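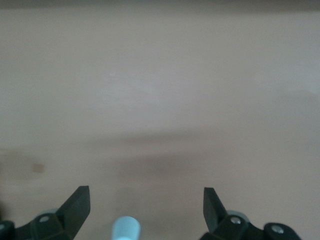
Jurner Matte is a water-based topcoat for desks, craft tables and workbenches. It dries clear and can go over any fully cured paint or stain. A flat finish keeps glare down under a lamp, and on a pale pinkish-beige top like this one light shows as a gentle sheen with soft edges. Darker colors will look slightly lighter after the second coat.

**Sizes:** 500 ml can, 3 liter pail

**Coats:** two for desks, three for workbenches

**Before you start**

Sand lightly, wipe off the dust and let the surface dry. Stir the can slowly — do not shake it. Apply with a foam roller and leave four hours between coats. Wait 10 days before putting anything heavy on the surface.

Jurner Matte is not meant for floors or outdoor furniture. Use Kramer Deck for those.

The 3 liter pail has been back in stock since December. For trade orders or a sample card, write to Anneliese Schmieder at the Pesura sales desk.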